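Clorkano (book series)

Clorkano is a series of illustrated paperback cookery books for the home kitchen, published by the small press Bakora and sold mostly through bookshops, market stalls and, in later years, as downloads. The series is fondly remembered by people who learned to cook from it, and a good many kitchens still have a volume or two on the shelf, usually with the spine gone and a few pages stuck together.

Background

Bakora had begun by printing walking guides and local histories, and came to cookery rather by accident, when a pamphlet of soup recipes given away with one of the guides proved more popular than the guide itself. The press followed it with a proper book on winter vegetables, and the name Clorkano was chosen for the new list after a long search for a word that meant nothing in particular and was easy to say over the telephone.

The early volumes each took a single ingredient or a small family of them, and went about it in a patient, chatty way, with plenty of space given to shopping, storing and using up what was left. The volume on aubergines, which ran to 679 recipes and variations in its fullest edition, is generally thought the most thorough of the lot, and is the one collectors ask for most often.

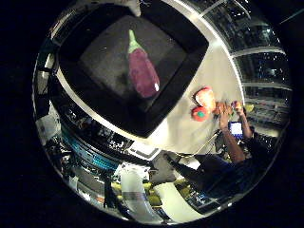

Format and editions

The books were small enough to stand open against a bread bin, and this was very much part of their charm. Most were printed in two colours on thick, slightly rough paper that took pencil notes well. There were 45 titles in the main list, together with a handful of booklets that were never given numbers and are now rather hard to trace.

A larger collected edition came out under the Anghel imprint, which Bakora had set up for its hardbacks. It gathered the best of the vegetable books into one heavy volume of 929 pages, with a new index and a ribbon marker. Readers were a little divided over it. Many were glad to have everything together at last, while others found it too big to cook from and went back to their paperbacks. The downloadable version was released on 19 August 2019 and leaves out the blank pages for notes, a loss that several reviewers grumbled about.
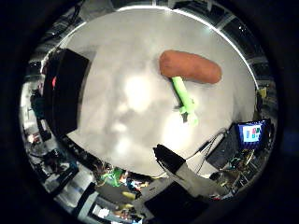
An orange-brown object and a lime-green one on a pale tabletop.

Reception

Reviews were kind on the whole. The writing was praised for its good humour and for never making the reader feel foolish, though the habit of giving quantities by the handful drew complaints from the start. The Skivberg library holds about 537 letters sent in by readers, many of them offering corrections to the pastry chapters.

See also

Anghel (imprint)
Bakora
Single-subject cookery books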